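**Pink throw always ends up in a heap on the sofa. Fold it, drape it or give up?**

posted by brarine_166

We have a black and white patterned sofa with a curved back and two mustard cushions, one at each end. I bought a pink cloth to soften it a bit. It looks fine for an hour, then it slides off the back and sits crumpled on the seat with a bit hanging towards the edge. 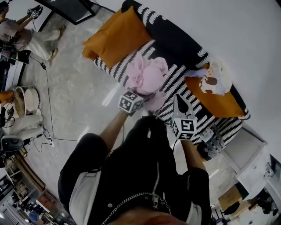
I tidy the room every evening before bed and I'm tired of starting with the same cloth. The fabric on the sofa is fairly smooth. The floor is hard and pale, so anything that slips down shows every bit of dust when I pick it up. Is there a way of folding it that stays put? I'd like to keep it out, not in a cupboard.

**Joana Falcão** (Vetdale)

Fold it lengthways into 3 so you get a long strip. Lay the strip from the front of the seat, up the back and over the top, and push the middle down into the gap where the seat meets the back. The tuck is what holds it. If the gap is tight, use the handle of a wooden spoon.

Then put a cushion against the lower half. Mine has stayed up for over 2 weeks like that, with children in the house. Wash it before you start if it still has the shop finish on it, mine was slippery until I did.

If the cloth is too short to go over the top, fold it square and put it under one of the cushions with a corner showing.

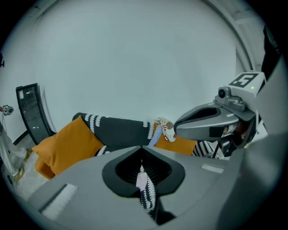 **Comments on this answer**

*brarine_166:* Tried the spoon handle, the gap is deep enough. It only just reaches over the top though, so I may go for the square.

*Joana Falcão:* Square is fine. Put the folded edge to the front.

**isah_clarnville**

get a bigger throw. or a grey one, pink shows everything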